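Indutura
16 Dec 2021
3 replies · 80 shares

Laundering white table linen, a short thread. The advice on most detergent boxes is incomplete, and it goes wrong mainly on heavy cotton.

Weigh the load dry. A drum packed by eye is nearly always overfilled, and a long cloth in an overfilled drum ropes up and comes out with gray fold lines.

Water hardness decides the dose. Mine is hard, so I dose at the top line and skip softener. Softener leaves a film that takes up cooking oil at the next meal.

Pretreat by type of stain. Grease: dish soap, worked in dry, left while you sort the rest. Wine, tea, fruit: oxygen bleach in warm water. Egg and milk: cold water first. Hot water sets protein.

Do not use chlorine bleach on anything with polyester in it. It yellows. It also weakens cotton over time, usually at the hem first.

Small dark specks are a separate problem. Brush them off dry before anything else. Wetting them first turns a speck into a smudge.
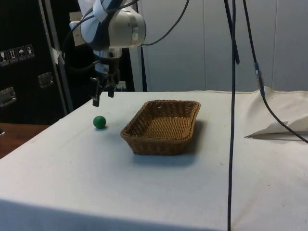
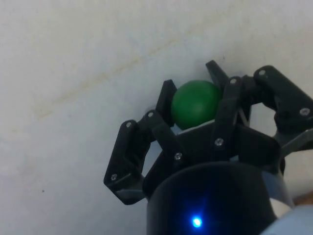

Pale surface, green ball.

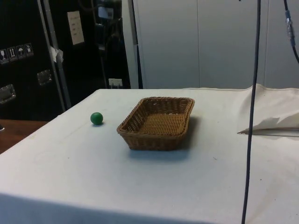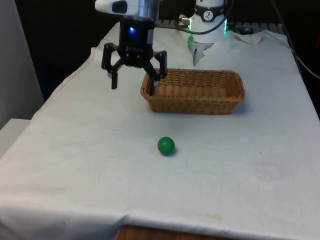 Page last changed: April, revision 2301

Rinsing. Add a second rinse for anything heavier than a bedsheet. If the rinse water still feels slick between the fingers, run another.

Drying. Line dry until barely damp, then iron from the wrong side. Tumble drying to bone dry puts in creases that steam will not lift.

Ironing order: hem, then center, then the drop at each side. Doing the drop first means creasing it again while you work on the center.

Starch is optional. I use a light spray on the drop only. On the top it makes plates slide, and it scorches if the iron stops moving.

Storage. Roll on a cardboard tube with acid-free tissue. Folded linen yellows along the folds, and the fibers there break first. Do not store it starched.

Replies asked about linen blends. Same method, one temperature setting lower, and skip the second rinse if the cloth is thin.

Correction to the grease post: rinse the dish soap out before the cloth goes in the machine. It foams badly in a front loader.

3 comments

Recent from Indutura
Drencombe mill ends: which weights are worth buying
Descaling an iron without vinegar
De Luca hem tape, after a year of washing
Drimden drying racks compared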